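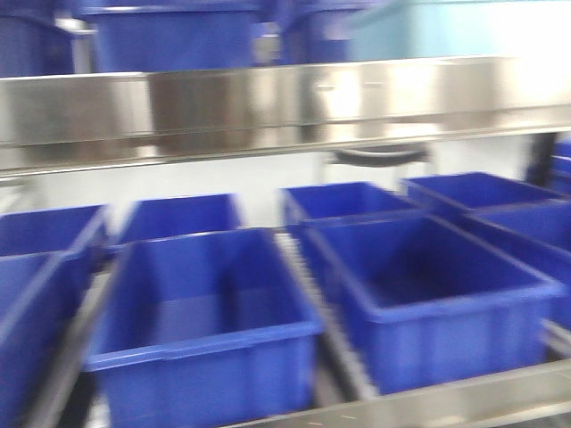

Figura 3. Estantería de acero inoxidable con cajas de plástico azul en dos niveles.

3.2. Disposición de las cajas y aprovechamiento del estante

El segundo bloque del estudio se dedicó al almacenamiento en estantería metálica, que en los almacenes de Flirnow ha sustituido casi por completo a los armarios cerrados. En el caso de la Figura 3, doce cajas azules se reparten entre los dos niveles de la estantería: tres en el superior y nueve en el inferior. El reparto desigual es frecuente en los puestos de preparación. El nivel bajo se llena primero y el alto queda como zona de paso para las cajas que se piden más a menudo.

Las cajas del nivel inferior se colocan en filas que avanzan hacia el fondo. Esta disposición aprovecha bien la profundidad del estante, pero obliga a retirar las cajas delanteras para alcanzar las posteriores cuando la separación entre niveles no permite extraerlas por encima. En Stekstead registramos 1.002 extracciones durante el mes de octubre, de las cuales 855 correspondieron a cajas situadas en la primera fila. Las restantes exigieron mover al menos otra caja, y en ellas se concentraron los errores de reposición -- cajas devueltas a una fila distinta de la original o giradas respecto a las contiguas.

El uso de un único color presenta ventajas e inconvenientes. Facilita la compra y la sustitución de piezas, y permite intercambiar cajas entre puestos sin modificar el inventario. A cambio, la identificación depende por entero de la posición o de la etiqueta. Cuando las cajas están muy juntas, una etiqueta colocada en la pared lateral deja de ser legible, de modo que en Stekstead se optó por fijarla al borde del estante. La solución funcionó en las filas delanteras y resultó poco útil en las del fondo.

La forma de la caja también condiciona el orden. Las paredes ligeramente inclinadas hacen que dos cajas contiguas se toquen por el borde y dejen un hueco en la base. Ese hueco no se recupera, aunque deja sitio para los dedos al levantar la caja. Los bordes gruesos y redondeados ofrecen un agarre aceptable sin necesidad de asas. Las nervaduras verticales de las paredes, según la hipótesis de Haslinger, aumentan la rigidez cuando la caja se carga por encima de la mitad de su altura; nuestros datos no permiten confirmarlo, pues no se midió la deformación.

En cuanto al material del estante, el acero inoxidable se limpia con facilidad y tolera bien el arrastre de las cajas. Su inconveniente principal es el brillo. Bajo luz intensa, el canto del estante produce reflejos que dificultan la lectura de las etiquetas adheridas a él. En el almacén de Dakanitz se probaron etiquetas mate de 400 mm de longitud durante 7 semanas, con una mejora apreciable según los operarios consultados.

Los criterios de colocación derivados de estas observaciones se aplicaron después a los puestos restantes. Los tiempos de extracción antes y después del cambio se comparan en la sección 3.3, separados por nivel y por fila.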